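7 February 2018

Glue notes, day whatever of the hide glue business

OK so the new batch of Kerekes granules came in and I finally got to try them against the last of the Plitier stuff. Same recipe for both, granules soaked in cold water overnight in the fridge, then into the little warmer with the lid on. The Kerekes swelled up much more than I'm used to (I had to move it to a bigger jar at breakfast, it was pushing at the lid) and it went a nice clear amber once it melted. The Plitier has always been cloudier. No idea if that matters for strength, but it's prettier in the pot!

I glued 20 rub joints with each, all from the same maple offcuts, edges straight off the plane. No clamps, just slide them together until they grab and leave them alone. Room was a bit cold first thing so I warmed the edges with the heat gun before brushing. I forgot to do that on the first three Plitier pairs, they gelled before I got them lined up, so I scraped them off and redid them. Marked those with a pencil X in case they come out weird.

The warmer is reading wrong again. Dial says one thing, the probe thermometer says another, and I trust the probe. If you use it, go by the probe and ignore the dial until I've had the back off it. It overshoots when you first switch on, so let it settle down before the glue goes in – I cooked a whole pot in January that way and it smelled like a wet dog for two days.
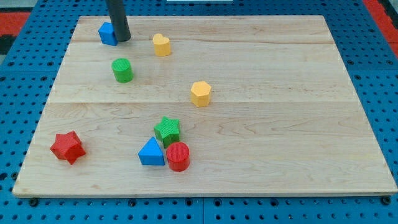 Open time was the real surprise. With the Kerekes I could still shift the joint well after the Plitier would have locked up on me, which would be great for the long seams on the Trodham tabletop. That one has me nervous. The boards are 1286 mm long and I've never managed to get glue down an edge that long and still have it liquid at the end I started from. Maybe a wider brush, maybe a pinch of urea, maybe just a second pair of hands. I want to try the wider brush first because I already own one.

Squeeze-out cleans up fine with hot water and a rag with either glue. I left one joint dirty on purpose to see how it planes, and it chipped the iron a little. Serves me right, won't do that again.

Broke four of each after lunch, which I know is way too early, I just couldn't leave them alone. Everything let go at the glue line, as you'd expect at that stage, so please don't read anything into it. The rest stay on the rack by the window until they've had a proper cure. Please don't lean things on them!

Supplies: we're down to 124 g of the Plitier and I'd like to keep that back for repairs on older work. Clalumard still has the 40 mm brushes in the spring list, so I'll put in for two of those when we order in April, plus more jars with lids that fit.

Still to do: wash the pot, sharpen the plane iron I just chipped, write the glue name on the rack labels before I forget which side is which (left is Kerekes, right is Plitier). Next pot goes in the fridge tonight.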